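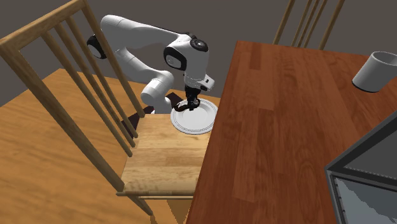 My grandmother kept her recipes in a shoebox, and when she passed it along to me I promised I would type them all up by Thanksgiving. It is now November, and I have typed up 14 of them. There are 67 in the box, if you don't count the ones on the backs of other ones, so you can see how things are going over here.

The trouble is that I keep stopping to read. She wrote everything on whatever she had handy — envelopes, church bulletins, a receipt from a hardware store in Brarton that closed before I was born — and she put little notes in the margins about who came to supper and what they thought of it. "Too much nutmeg, Harold was polite." I don't know who Harold was! I called my mother and she doesn't know either, and we ended up talking for an hour and a half about Aunt Jean's divorce.

My friend Melati Hutapea came by on Thursday to help me with the handwriting, because she used to grade spelling tests and can read anything. We got stuck for a long time on a word in the plum cake recipe that I was sure said "lard" and she was sure said "lemon." We made it with lemon. It was a very good cake, a bit flat in the middle, and I wrote that on the card in pencil, small, down in the corner under Grandma's own note (she had baked hers at 300 degrees and thought it took forever).

If anyone reading this had family out toward Brarton and remembers a Harold who didn't care for nutmeg, please leave me a comment. I'm doing the pickles next, and there are four different cards for those, all of them marked "best."

Filed under: Family Stories, From the Kitchen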